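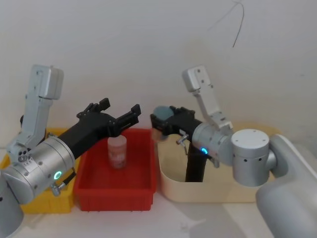
Yellow, red and cream bins, side by side

Jerkville Town Board > Local Issues > Storm cleanup: curb pickup or drop site?

pavithra_v
The county hasn't decided yet how it will collect the branches from the October windstorm. The choice is between curb pickup on every street and one drop site at the old feed lot on Grovthorpe Road. I went to the meeting last night and it was left open. I would like to hear what people here want before the next one.

For what it's worth, I favor the curb. My street has brush piled higher than the mailboxes, and half the people on it don't own a truck.

tshenoy
Drop site. Curb pickup sounds good until you see how long it takes. After the ice storm they did it by the curb and my pile sat until spring. It killed the grass and something moved into it.

With a drop site I can be done in a morning.

Saranya Varma
You can be done in a morning, Tharun. You have a trailer. Mom is 81 and has a maple across her side yard. Who is driving that to Grovthorpe Road?

tshenoy
I have already hauled for two neighbors and I'll haul for your mother if somebody cuts it up first. I'm only saying what works faster for the town.

creekside_mani
According to the handout from the meeting there are 240 addresses on the list with debris at the road, and 102 of those are over in Cloritcombe. The Cloritcombe side has narrow lanes and the big claw truck can't turn around at the end of most of them. So even if they go with curb pickup, a lot of those homes would have to drag everything out to the main road anyway.

I'm on one of those lanes. I don't much care which they pick as long as they pick soon. It is going to start raining and wet brush weighs a lot more.

pavithra_v
I didn't know that about the truck. Did they say anything about a smaller one?

creekside_mani
They said they would look into it. The rental was more than they wanted to pay.
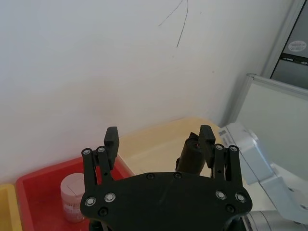 divya_r
What about fence panels and shingles, do those go in the same pile as the branches?
Keep them in a separate pile, at least a few steps away from the brush. I called the road office this afternoon and the woman there told me the brush is going to the chipper, so one nail in it and they leave the whole pile. Shingles and fence go to the landfill on a different truck. She couldn't say when.

I'm posting this because three houses on my block have it all mixed together.

oldmillroad
Ours is all mixed together. The fence came down under the tree. I'm not sorting that by hand. We pay taxes.

divya_r
I'm telling you what the office told me. You can leave it mixed if you want and see.

oldmillroad
I might. Last time they took everything.

tshenoy
Last time they took everything because the state was paying. This time it's the county, or that's how I understood it. If I have that wrong somebody correct me.

creekside_mani
You have it right, mostly. The county pays first and then applies to get some of it back. That is why they are being picky about what goes in which load. They need weights for each kind.
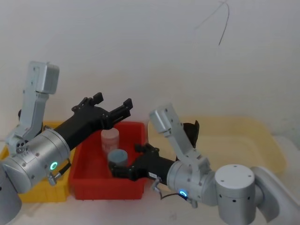
The red bin on the white tabletop

Saranya Varma
Update on the side yard. My cousin came over from Cloritcombe with a saw and took the top off the maple. The trunk is still there and it's resting on the propane tank fence, so we stopped. The gas company is supposed to come look at it. If anyone has had them out already, how long did you wait?

northfork62
We waited 2 days. Call the main number and not the one on the bill. Tell them it's touching the fence, they put you in a different line for that.

Saranya Varma
Thank you, calling now.

pavithra_v
Going back to the question. I have read through everything and I still think the curb is fairer. Let me put it this way. If there is only a drop site, the people with trailers are finished by the weekend and the people without are asking for favors until Christmas. I know people have been generous. Tharun has, and so have others. But a person shouldn't have to ask around to get a tree off the road frontage.

I also asked the road office about doing both. The man I talked to said it had come up, and the trouble is staffing. The feed lot needs somebody at the gate to check loads, or contractors from out of the area will dump there for free. That happened before. I don't have a good answer for that part. 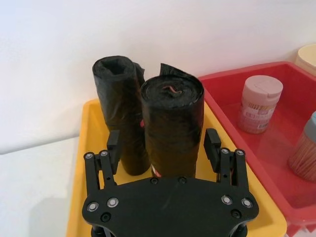
What I would suggest is that they open the lot on weekends only, when they can get gate help, and run the truck on the wide streets during the week. Cloritcombe lanes could get a shared pile at each end. I'm going to write that up and bring it to the next meeting. If you want your name on it, send me a message here with your street.

tshenoy
Weekends only is no use to people who work weekends, and at the plant that's a lot of us. Make it one evening plus Saturdays and I'll sign.

pavithra_v
I can put an evening in. Until 7?

tshenoy
It's dark by then. 6:30 and somebody has to fix the light pole at the gate.

creekside_mani
Put me down for the shared piles. Please write in that they have to stay off the culvert at the bottom of Varma Lane. Someone already started a pile there and it's almost covering the grate.

oldmillroad
I won't sign anything that has sorting in it.

divya_r
The sorting isn't in her letter. It's their rule already.

oldmillroad
Then she should ask them to drop it.

pavithra_v
I'll leave that one alone. You can raise it yourself, there is time for comments at the start.

Saranya Varma
Gas company came. The tank is fine. They want the trunk off before they will do anything else, so if a person with a bigger saw than my cousin's is free, I'm at the blue house past the church. Tharun, the cut pieces are stacked by the driveway whenever you want to bring the trailer.

tshenoy
Tomorrow after 4.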